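December, after lunch

Count stands at 1678 good episodes for Hulonell, and we want 2000 before the break, so I'm being a bit ruthless about what I throw out. Clothes first. The black top is a pain – dark folds on dark folds – but I got into a rhythm of pulling it taut between both grippers before doing anything else, and the jeans can wait their turn on the pile.
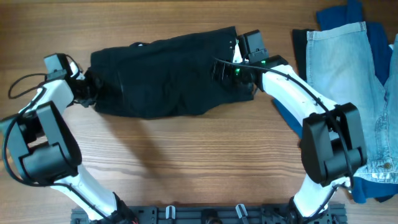 ## Wrist views

I went through these over coffee and I'm much happier than I was with the Dakcombe batch! On the padded teal one you can really see the weave and the little flap of fabric right at the fingers. Great stuff for learning where to grab.

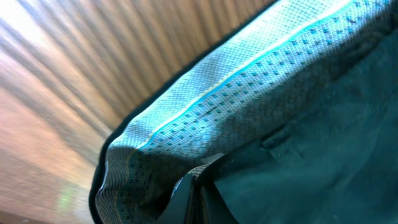
Wissam Azar thinks I should stop cutting the fumbled grasps, because the model needs to see a few recoveries too. Fair enough, I'll keep them under their own tag from now on and ask Siham to rerun the first 1000 with the same rule.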